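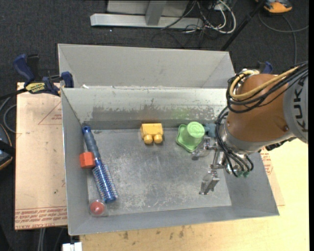
Stavros Dimitriou wrote in December 2020:
> The Hellham league wants to drop the height rule for the under-14 side.
> I'm for it. We turned away 2 good guards in August over an inch.
> Can we vote before the schedule goes out?

I'd vote yes too, but the rule is tied to our insurance with Luvisix, so that has to change first. They want $600 more for the season if we play mixed sizes. Gorkum paid it last year and kept all four teams.

We have $1,279 in the account – enough, if the gym rent stays the same. I'll call Metwally tonight about the rent and post the answer to the list.

Salma Bensaid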